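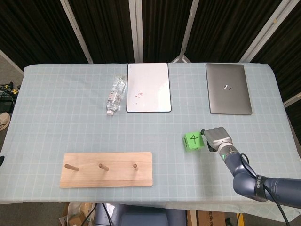 Office Coordinator, part time
Henare Community Tutoring

Henare is hiring an office coordinator for its after-school tutoring program. The job is 24 hours a week, afternoons and early evenings, and starts in November. You would report to Merle Waaka, the program manager.

We have 103 students enrolled this term, in grades 4 through 8, and 6 paid tutors. Sessions are held in our rooms on the second floor of the Lerasard Building.

What the job involves

Answering the phone and the front door from 2:30 p.m.
Checking students in and out
Scheduling tutors and finding cover when one is sick
Sending invoices and following up on late payments
Ordering supplies and keeping the book room in order
Typing up notes at the monthly staff meeting

What we need from you

Two years of office or school front desk work. You should be comfortable with spreadsheets and able to write a clear email to a parent. Spanish or Tagalog is useful but not required. You will need to pass a background check before your first day. We pay the fee.

The building has stairs and one elevator. Some lifting of book boxes, up to 30 pounds.

Pay and benefits

$23.50 an hour, paid every two weeks. Paid sick time and six paid holidays. There is a $2,000 yearly allowance for classes or training, available after four months on the job. Parking in the rear lot is free after 2 p.m.

How to apply

Send a resume and a short cover letter to Zuweira Adjei at the front office, by email or on paper. Please include two references, one of them a past supervisor. Tell us which afternoons you cannot work, if any.

First interviews are by phone and take 20 minutes. Second interviews are in person with Merle Waaka and Hideaki Tsuji, our lead math tutor. We reply to everyone who applies.

The position stays open until filled.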